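Bench notebook – two-arm teleop, lidded container task
Monday, February 21, 2022 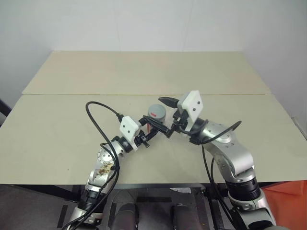
Both grippers in at the container, gray lid up.

Back on the Wisbridge task list today, and I finally got a proper stretch at the leader handles without somebody needing the bench. The job is the one we keep putting off: one arm steadies the little round container, the other comes in for the lid. By hand you'd do it while talking on the phone. Through the handles it's a whole event.

Goal was 70 episodes by the end of the day. I stopped at 70 on the nose (very proud of myself, my shoulders are not). Of those I'm throwing out 9. Most of the bad ones are my own fault for rushing the approach, so the fingers touched each other before either one had a decent hold. The policy will learn that little bump if we leave it in, and then we'll be looking at it until June.

What helped, for whoever drives next:

Bring the left in first and let it settle low on the body. Then wait. I mean really wait, a slow breath, before you start the right. When I moved both together I was watching two places at once and did neither well. The Usman notes say to move both arms at once to keep episodes short, and I tried that for the first stretch, but I don't agree with it for this task. Longer and clean beats short and twitchy.

Come in with the right gripper already open wide. Opening it late, next to the lid, means one finger swings across the other arm's fingers. There's very little room in there once all four are around something this small!

Don't watch the lid the whole time. I kept doing that and losing track of the lower fingers, and that's where nearly all the contact happens.

Cables: the one on the left wrist makes a big arch out over the table, and I'd like to shorten it a bit at the tie before next time. It never caught on anything today, but I was thinking about it on every wide reach, and I could tell from the replays that I was steering around it. That's a habit I don't want in the data either. The right side I'd leave as is.

Handle feel – the Treltel firmware has less drag on the wrist roll than the old one and I like it a lot. Took me 5 tries to stop overshooting, then it was lovely. The gripper trigger is still stiff at the end of its travel, so I tend to squeeze harder than I mean to. Did 2 runs with the grip limit turned down and the holds looked gentler on playback, so I'd like to try a full set that way.

Start positions: I only moved the container around near the middle of the table, a little either side. We need some from further back, up past the seam, and some close to the near edge where the elbows get awkward. Not looking forward to those.

Everything's uploaded to the Tiltgate folder, bad ones flagged but not deleted yet. If you disagree with a flag, change it and leave a line here. Next session: far positions, low grip limit, shorter left cable. And a better chair.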